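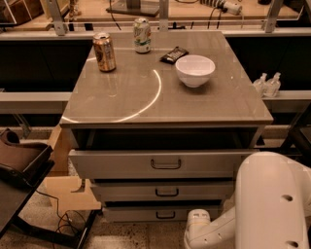 Plimness Opens Robotics Laboratory to Visitors

The Plimness Institute welcomed 300 guests to its robotics laboratory on 15th March for a public demonstration of household automation. Visitors from Yap and Tilau joined students and staff for the program, which was organized by the Institute's Office of Public Engagement.

At the main station, a white robot arm was presented beside a gray cabinet with drawers. Two beverage cans and a white bowl stood on the cabinet top. Staff explained how the Pranow project studies everyday tasks such as opening a drawer, lifting a can and putting dishes away. The project has recorded 3628 trials to date, of which 1075 involve drawers and doors.

"Families asked very practical questions – how fast the arm moves, how it is stopped, and what it does when it misses a handle," said Genalyn Dela Peña, who leads the Pranow project. "Those are the same questions we work on every week."

Guests were received in small groups, and each session closed with a discussion period. Five students from the Institute's engineering program served as guides.

A second open day is planned for June. Schools wishing to bring a class are asked to write to the Office of Public Engagement – places will be assigned in the order in which requests are received. Admission is free of charge.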